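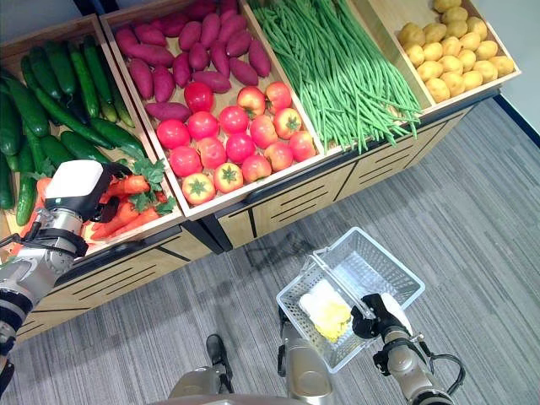

Home News Visits Members Newsletter Contact

Visit to the Himulley packing house, Rastby

Eleven of us signed up for the November visit and all of us came, which made parking tight. Rastby is 65 miles from our usual meeting place, and the last stretch follows the Issa River on a two-lane road with a lot of truck traffic. The turn for Himulley is easy to miss. It comes right after the grain elevator, and the sign faces drivers coming from the other direction. Two cars went past it and had to turn around at the bridge.

We were met at 9:30 by Zachary Ross, the site manager. He gave us coffee in the break room and went over the rules for the day: hairnets on, jewelry off, stay behind the yellow lines. Phones were allowed except in the grading hall.

Background

Himulley started as a potato store and took on other vegetables when two neighboring growers quit packing their own. It now handles produce from 81 farms. Most of them are small, and many send in only one crop. The main building dates from the potato years and has the thick walls to go with it. The loading side is newer.

Growers book a delivery slot the evening before. If they miss it they wait until the afternoon, and Zachary said this is still the most common complaint he hears. Each load gets a paper ticket as well as an entry in the computer. The paper stays because drivers want something to hand to the grower when they get home.

Receiving and cold storage

We spent close to an hour at the receiving dock. A load of carrots came in while we were standing there, and we watched the crew pull samples from the top, middle, and bottom of the bin. The samples are washed, weighed, and checked for splits. The grower is paid on the result, so the checker never works on loads from a relative's farm. In a place the size of Rastby that takes some juggling.

The cold rooms are run on a system from Jeltis that was put in two seasons ago. Every room has its own setting. Cucumbers and sweet potatoes are both kept well above the temperature used for carrots, as they spoil when they get too cold. Tomatoes stay out of the coldest rooms too. Several of our members admitted to keeping theirs in the refrigerator at home.

Sweet potatoes also need curing after harvest, several days in a warm, damp room so that the skins heal. The curing room was full, and we could only look in from the doorway. It smells like wet cardboard and earth. Room 403 (the numbers follow the old potato bays and there are nothing like that many rooms) is set aside for loads that are in dispute. It had one pallet in it. 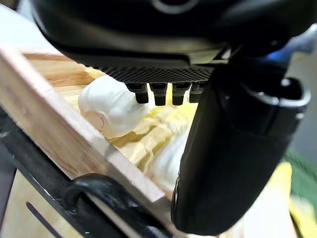

Grading and packing

Clémence Tanguy runs quality control and took over from Zachary after the break. She trained in France and has been at Rastby for six years. Her talk was the best part of the day for those of us who sell at farm stands.

She said that most fruit turned away from the top grade has nothing wrong with it apart from shape or marks on the skin. Crooked cucumbers are hard to pack in a standard box, and the gaps let them rub in the truck. They go to a soup maker or get sold by the bag. She is stricter about stems — a tomato picked with a long stem can puncture the one next to it.

We asked about washing. Her advice for small sellers was to brush root crops dry if they have to keep for weeks, and wash only what will be sold in the next day or two. Carrot tops look good at a stand but draw water out of the root, so take them off anything you plan to store.

Lunch and the trip home

Lunch was vegetable soup and rolls in the break room, at no charge. Some of the group bought seconds from the farm shop afterward. It takes cash only, and it closes at 2.

Anyone going on a future visit should wear a warm coat, including in summer, and shoes with closed toes. The cold rooms and the dock have steps with no ramp. The restrooms are by the main office and not in the packing building, so go before the tour starts.

Clémence offered to send her storage temperature sheet. Copies will be on the table at the next meeting.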